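Getting old glue and label residue off small tweezers without scratching them

Posted by Lina Chamoun in Crafts and Small Repairs
Viewed 707 times

Hello everybody. I make pressed flower cards at home and I use thin metal tweezers for all the small petals. Since July the tips have become sticky. I think it is a mix of craft glue and the residue from paper labels, because I also use the same pair for lifting labels from jars (I know, it is my fault). Now the petals stay on the tips and when I pull them away, they tear.

I have tried warm water with washing-up liquid, left for one hour. The handle part became clean but the tips are the same as before. Then I scraped with a fingernail, which helped a little. I do not want to use a knife, as the prongs are very slender and I am afraid to bend them so that they do not meet any more.

My neighbour told me to put them in cooking oil over the night. Is it a good idea, or will the oil go on my flowers afterwards? And is there something better that does not smell too strong? I work in the kitchen and the window there opens only a little.

Thank you in advance for your patience with my English.

Lina Chamoun

Fares Sleiman
546 posts

just buy new ones, they are cheap. I had the same and threw them in the bin

Apostolos Balaskas
2,000 posts

Dear Lina,

I would not throw them away. I repair old clocks as a hobby and my tweezers meet every kind of glue, so I can tell you what I do.

First you should find out which glue it is. White craft glue becomes soft in warm water, but it needs more time than you gave it, and the water must stay warm. Change it when it cools. Label residue is a different matter. Water does almost nothing to it, but oil makes it soft. So your neighbour is right for one half of the problem.

Do the water first. When the white glue is gone, dry the tweezers well, also at the closed end where the two prongs come together, for the water likes to stay there and later you will find rust. After this comes the oil. Any light oil from the kitchen is good. Take a small glass jar, a low one, and pour in only so much that the tips are covered. The whole tool does not need to swim. If the jar is light and the tweezers are long they will tip it over, and I have cleaned my table more than once for this reason. In that case lay the tweezers flat on a saucer and put a bit of cotton with oil around the tips. It works as well as the jar, only a little slower.

In the morning wipe from the joined end towards the points, never in the other direction, or the cloth catches and opens the prongs. Then wash with washing-up liquid two times. To be sure that no oil is left, press the tips on a piece of thin white paper. If you see a transparent spot, wash again. Only then touch your flowers. 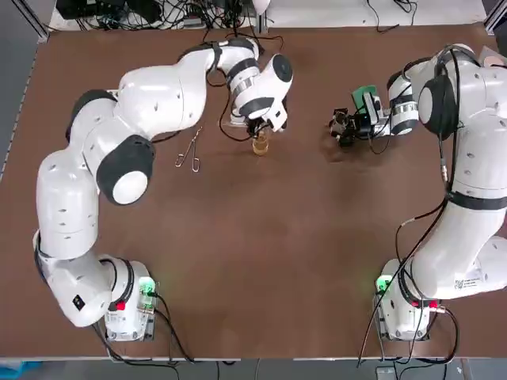 Can I put the same oil back in the jar and use it for the next cleaning?

For one or two times it is fine, if you keep the lid on between and no bits of glue are lying at the bottom. When it becomes cloudy or begins to smell old, pour it on kitchen paper and put it in the bin. Please do not send it down the sink.

One more thing about smell. Surgical spirit is faster than oil on most labels, but with a window that opens only a little I would keep to the oil. Also keep spirit away from a varnished table, it can leave a white ring that does not go away. I have one such ring from a jar and I put a plate on it when guests come.

Randa Azar

I agree with most of this, but for the tips I would add a wooden toothpick. After the oil, push the soft glue off with the side of the toothpick. It is softer than the metal, so it should not leave scratches. There is also a label remover from Wojcik that I bought on a Saturday at the market in Didton. It cleans well but the orange smell stayed in my kitchen until the next day, so maybe it is not for you.

If the prongs do not meet after cleaning, hold them against a lamp and look at the gap. Very often it is a crumb of dry glue higher up, and the metal is not bent at all.

Lina Chamoun

Thank you Apostolos and Randa. I did the warm water again and changed it 2 times, and a lot of white skin came off, more than I expected. The tweezers are with their tips in sunflower oil now. I have put the jar inside a soup bowl in case it falls. I will buy a second pair only for labels and tie a thread on it, so I do not mix them again.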